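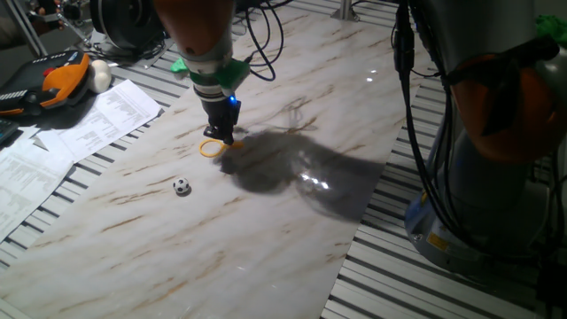 Brown and tan veins on a whitish marble pattern.

Why Does Marble Have Squiggles?

If you have ever been told to sit still in a bank, a museum or the lobby of a very fancy hotel, you have probably spent some time staring at marble. It is pale and shiny, and it looks as though somebody dribbled tea across it and never cleaned up. Those dribbles are called veins. There is no blood in them. Geologists just liked the word.

Marble starts out as something much less fancy: sea creatures. Dead ones, mostly. Long ago, tiny animals with shells lived in warm, shallow seas. When they died, their shells sank to the bottom and broke into bits. More shells landed on top of those, and so on for a very long time, until the bottom layers were squashed into a rock called limestone.

Limestone is a perfectly good rock. You can build a house with it. But sometimes the ground has other plans.

The outside of the Earth is cracked into giant pieces called plates, and they move about as fast as your fingernails grow. When two of them push together, rock can get shoved deep underground, where it is extremely hot and the weight of everything above presses down hard. The limestone doesn't melt. It bakes. The tiny grains inside it grow into new crystals that fit tightly together like puzzle pieces, and the old shells usually disappear completely. Now it is marble. Rock that has been changed this way is called metamorphic rock, a good word to drop at dinner if you want everyone to stop chewing.

So where do the squiggles come from?

Pure marble is white. But the sea floor was never very tidy, and mud, sand and bits of other minerals got mixed in with the shells. When the rock was baked and squeezed, those leftovers were squeezed too, and they stretched into streaks and swirls. Other veins formed later, when the rock cracked and water carrying minerals seeped in and filled the gaps.

The color depends on what got in:

Rusty red, yellow or brown — iron
Gray or black — carbon, from things that used to be alive
Green — a mineral called serpentine

In other words, the fanciest part of a fancy floor is the dirt.

How do you get it out?

Very carefully. At the old quarry in Grurnotside, workers once drilled a row of holes, hammered in wooden wedges and poured water on them. Wet wood swells, and it swells hard enough to split stone. These days the cutting is done with a long wire studded with bits of diamond. A block the size of a small car weighs far more than the car, so try not to stand under one.

Is all marble marble?

No! Real marble is heavy and expensive, and people have been faking it for more than 1,000 years. Painters learned to copy the veins onto wood and plaster with brushes and even feathers. The big columns in the Poltstead town hall are painted, and visitors have been patting them respectfully ever since. Today the pattern can be printed onto almost anything, including shower curtains.

A good clue is to look for repeats. Nature never makes the same squiggle twice, but a printing machine is quite happy to. Another clue is temperature. Stone usually feels cool when you put your hand on it, while wood and plastic don't.

Try it at home

You need 4 pieces of white chalk and 4 drops of vinegar. Put one drop on each piece and watch closely. See the fizz? Some chalk is made of calcium carbonate, the same stuff as limestone and marble, and vinegar eats away at it. If yours just sits there, it is probably made of gypsum instead, so blame the chalk. Do not try this on the kitchen counter. If the counter is real marble, the vinegar will leave a dull mark, and you will be explaining metamorphic rock to a very cross grown-up.

For readers age 10 and under, or anyone older who can keep a secret about the columns.

Page last updated 04/01/2019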